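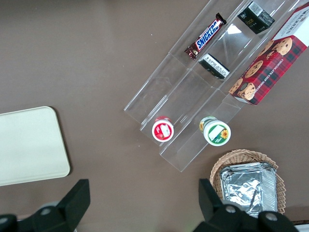 Snack station for the office, tiered acrylic or just baskets?

Break Room & Small Office Talk > Snacks and Coffee

mugshelf
Posted Saturday, 9:12 am

OK so I've been put in charge of the snack table at work (I complained about it once, so now it's mine) and I would love some opinions before I spend any more of the budget. We've got a clear acrylic organizer, the tiered kind with the long channels and the little stepped dividers. Snickers and Walkers chocolate chip shortbread in there at the moment, plus small round containers down at the low end. Next to it I've got a cream tray and a wicker basket with foil pieces in it.

My problem is that the channels are great for some things and hopeless for others. A candy bar is happy in there. A cookie box hogs a whole lane and then you've paid for a lane that holds one thing. And the basket, which I didn't plan at all and just brought from home, is the only part people say nice things about!

So do I get a second organizer to match or do I give up and go all baskets? Budget is $169 for the month and that has to cover the actual food too. Moges has a three-tier one on sale but I've never bought from them.

biscuit_tin_bev
Posted Saturday, 9:40 am

Baskets, baskets, baskets. I did acrylic for a year and I spent my life wiping it. Every fingerprint shows, and crumbs get down in the corners of the dividers where you can't reach without a chopstick. A basket you just tip out over the trash, give it a shake and you're done.

lowshelf
Posted Saturday, 9:58 am

Disagree with Bev, sorry. Baskets turn into a pile. People dig for the one they like, everything underneath gets crushed, and in October I found granola bars at the bottom of ours that had expired in the spring. With channels you can see what you've got and what's running out. Worth a wipe-down.

biscuit_tin_bev
Posted Saturday, 10:04 am

Then your basket is too deep! Get a shallow one. And stop filling it to the top.

lowshelf
Posted Saturday, 10:11 am

A shallow basket is a tray, Bev.

mugshelf
Posted Saturday, 10:20 am

Ha, I do have a tray as well. I can't decide what it's for. I was going to put napkins on it and then somebody said tea bags.

parkinglot_pretzel
Posted Saturday, 11:35 am

Tea bags on the tray, napkins by the coffee. People want a napkin when they've got a drink in their hand already.

For the shortbread: open the box and take the cookies out if they're wrapped inside. I don't know how yours come, but a lot of boxed cookies are in little packs and those stand up in a channel really nicely. If they aren't wrapped, leave them in the box and put the box somewhere else altogether. Boxes are already organized, they don't need an organizer.

quietfridge
Posted Saturday, 12:02 pm

I like seeing the box though?? A nice tartan box looks like somebody made an effort. Take it away and you've got a bunch of packets that could be from anywhere. I'd keep it out on the table, lid open, and let people help themselves.

parkinglot_pretzel
Posted Saturday, 12:09 pm

Lid open on loose cookies in a shared office, no thank you. Half of our floor had a cold last month.

quietfridge
Posted Saturday, 12:15 pm

Fair. Lid closed then. But out!

stapleremover
Posted Saturday, 1:47 pm

I have the Moges one you're asking about. It's okay. The plastic is thinner than I wanted and one of the dividers pops out if you catch it with a sleeve, but it's held up for 2 years in a room with 14 people going through it, so I can't complain too much. I had an Idora before that and it was sturdier but the compartments were all the same width, which drove me nuts. Wide things wouldn't go in and skinny things fell over.

Measure your table first. Mine stuck out past the edge and I had to turn it sideways, and then the back row was facing the wall.

mugshelf
Posted Saturday, 2:05 pm

Ooh thank you, that's exactly what I needed. Did you put anything under it? Ours slides when people pull stuff out of the top part.

stapleremover
Posted Saturday, 2:31 pm

Four of those clear stick-on rubber dots, one on each corner. Cabinet door bumpers, hardware store, cheap. Doesn't budge now.

biscuit_tin_bev
Posted Saturday, 2:50 pm

You know what doesn't slide? A basket.

lowshelf
Posted Saturday, 2:52 pm

Bev.

nightshift_nacho
Posted Saturday, 6:18 pm

Coming at this from a place that's open all night. Small stuff low and in front, always. Anything round and upright will tip when somebody reaches over it for a candy bar, so keep the tall or heavy things behind. And fill the chocolate lane only halfway. If you put out ten bars then ten bars are gone by lunch, and if you put out five they last till three. Same people, same week. I keep the rest in a drawer and top up before I go home.

I'd hold off on the second organizer until you've tried that. Spend it on snacks.

mugshelf
Posted Saturday, 7:03 pm

Okay, plan for Monday: keep the one organizer, rubber dots under it, shortbread out on the table with the lid shut (sorry pretzel, I like the box too), tea bags on the tray. Chocolate at half. The basket stays, and I'm going to find out what people would like in it besides what's there now. Mints got a lot of votes already.

biscuit_tin_bev
Posted Saturday, 7:10 pm

The basket stays! I'll take it. Wrapped mints please, not the loose kind.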